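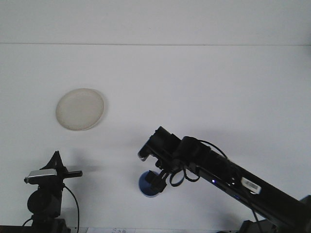 Cream plate, raised rim.

Home Lists Archive Search Previous Next

To: small-kitchens
Subject: Re: How few dishes can you live with?

> We move into the apartment in October and the kitchen has one upper
> cabinet. One! I've got a wedding set of Erholm for twelve plus all the
> odds and ends from my mother's house, and my husband thinks we should
> keep the good stuff and donate the rest. I think the opposite. Has
> anyone here gone really small, and did you regret it? Also what do you
> do when people come over? I don't want to eat off paper for the rest
> of my life.

Oh, I have so much to say about this one. I went through it when I left the house in Insaurralde for the place I'm in now, and I made pretty much every mistake there is.

First off, I'm on your side and against your husband (sorry!). The good stuff was the first thing I packed and the last thing I unpacked. It had the gold line on it, so no microwave, and I'd always washed it by hand in the old house, where I had two sinks and a long counter to dry things on. Here I have one sink the size of a mixing bowl. I kept that set for a year in a box under the bed and used it once, and the whole evening I was worrying about somebody scraping a fork across it. My niece has it now and she puts it in the dishwasher every day, gold and all. I've decided not to look.

What I use now is plain stuff in cream and blue, no pattern. You can break a plain plate and replace it with another plain plate and the table still looks fine. Try that with a discontinued pattern. I once paid 15 dollars plus shipping for a single saucer, and when it came it was the wrong shade.
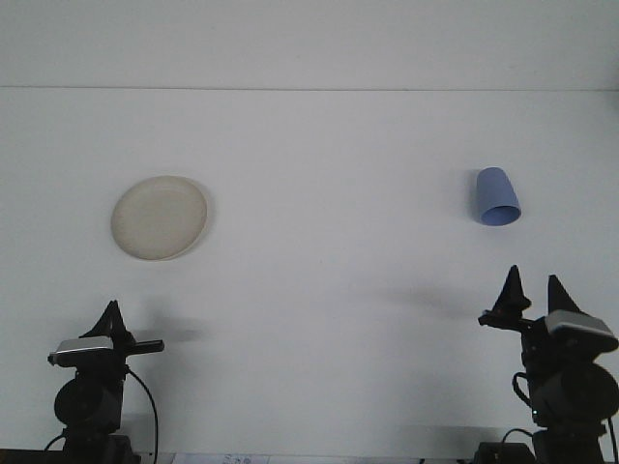

Cream and blue on white.

Now cups. I'd say be tougher about cups than about anything else. We had mugs from every bank, school and vacation we'd ever had anything to do with, and they don't stack, and the handles stick out and catch on each other. A tumbler without a handle that gets narrower toward the bottom will usually nest with its brothers, and it does for water, juice, iced tea and a scoop of ice cream. I kept two mugs with handles for coffee, mine and the other one, and that's been plenty. If you drink your coffee very hot you may want a couple more.

For bowls I'd go wide and low. You can eat pasta, soup, salad or cereal out of the same bowl, and I reach for mine more often than the plates. Somebody on this list (it was in the lunchbox thread, I think) said she'd gotten rid of plates altogether and just had bowls. I tried it for two weeks and couldn't stand cutting up a pork chop in a bowl. So, plates stay.

About that one cabinet – measure the inside of it before you decide on anything, and measure with the door closed against a plate if you can. Mine looks deep enough from the outside and then there's a hinge in there that eats up an inch. I had bought a stack of big dinner plates from the outlet at Gristutine, very pleased with myself, and the door wouldn't shut. Back they went, all 2000 pounds of them, or that's how it felt getting the bag onto the bus.
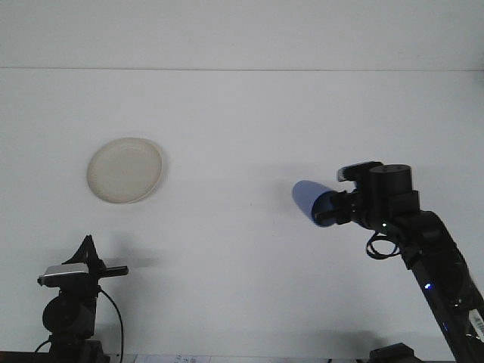 A shallow center, and a rim you can get a thumb on.

The rim matters more than I ever gave it credit for, by the way. I used to like the completely flat modern ones without any edge. They look wonderful in the store. Then you put anything with gravy on one and walk it to the couch, and in a small apartment you'll be eating on the couch. Even a thin rim will save your rug. The ones with a fat wide rim go too far the other way, though. They take up the whole shelf and only leave you a little circle in the middle to eat from.

As for company, I borrow. The neighbor across the hall and I have an understanding, and between the two of us we can seat a decent crowd as long as we don't both have people over on the same night. Before that I was renting a crate of dishes for holidays, which cost me 80 dollars the last time and you had to have it back by 9 a.m. Who's up at nine after a holiday dinner? You could also put a small box of extras on a high closet shelf, but be strict about it. Mine started out as plates and then it was plates and a fondue pot and somebody's cake stand.

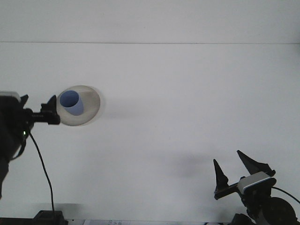
The other thing you'll be deciding soon is the table, and I'd think about that together with the dishes and not after. I had a dark one for years and every crumb showed, so this time I went looking for something pale, and I've come around to it completely. A plain white top like the one in my last picture, with just one container standing out on it, makes a lot of room feel even bigger, and the shadows on it are so soft that you don't get that cluttered look. The downside is turmeric. I got most of mine out with Urnora paste and an old toothbrush, left on overnight, but there's still a yellow spot by the window that I keep the fruit on top of. Test a corner first if yours is painted.

And do keep something from your mother's kitchen, even if it makes no sense. I have a gravy boat that I use for pancake batter. It pours better than anything I've ever bought, and it lives on the windowsill since it won't fit anywhere else.

Let us know what the cabinet measures! If the shelves in it can be moved, there's a whole other conversation to have about under-shelf racks, and I have opinions on those too.

Last updated: October, 7:40 p.m.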